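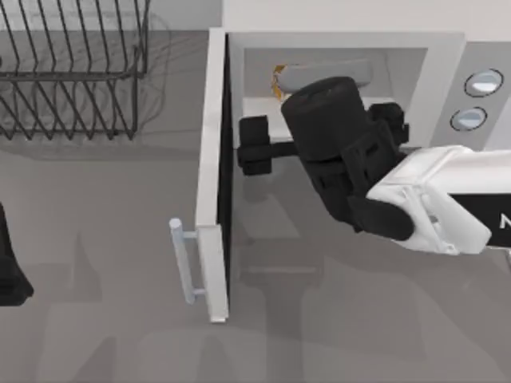 The Microwave Problem

Heating leftovers is a poor advertisement for difficulty. A person opens the door, puts the food in, shuts the door and presses a button, usually while thinking about something else. For a two-armed robot the same job is four separate manipulation problems, and a failure in any of them ends the meal.

The engineers at Vulla, a small automation firm in Olville, have spent most of the past year on kitchen work of this kind. Nearly all of it happens in simulation. A rendered counter with a microwave and a dish rack costs nothing to reset, and the door hinge never wears out. Each policy is run 248 times with the appliance and the objects shifted slightly between attempts, and only then is it considered for the physical bench.

The door comes first. A microwave door swings on a fixed arc, and a gripper holding the handle has to follow that arc closely. If it pulls in a straight line, the fingers slip or the whole oven skids along the counter. Force control at the wrist handles most of this now, and the firm regards door opening as close to solved for bar handles. Recessed grips and push-button latches are another matter.

Reaching inside is harder. A parallel gripper is a bulky thing compared with a hand. With its fingers spread it takes up much of the width of a compact oven, and the wrist and forearm behind it have to come in through the same opening. The planner needs to keep all of that clear of the side walls, the roof and the open door while bringing the fingertips down on something at the back. The arm also blocks the overhead view of the cavity at the moment the view would be most useful. Vulla's current policy leans on a wrist camera for the last stretch of the approach, with mixed results on low or rounded objects that can roll away from a finger.

Then there is contact. Rigid objects are modelled well enough in most simulators. Crinkled packaging, soft bread and a bowl of soup filled to the brim are not. A policy trained on solid shapes will close on a plastic wrapper with the same confidence and come away with nothing, or with the corner of it.

Shop floors have had an easier time. At the Valdovinos parts plant, a single arm loads trays into a curing oven and has done so through 1000 cycles between services. The oven door is pneumatic, the trays are identical and the fixture puts every one of them in the same spot. The kitchen offers none of those favours.

Vulla's next milestone is a physical trial at a test flat in Clitmont, planned for March. It will cover 2 microwave models and 100 attempts on each, with no fixtures and no markers on the door. The success criterion is modest: item out, door closed, nothing spilled. Cycle time will be logged but not scored, and pressing the start button has been left for a later round.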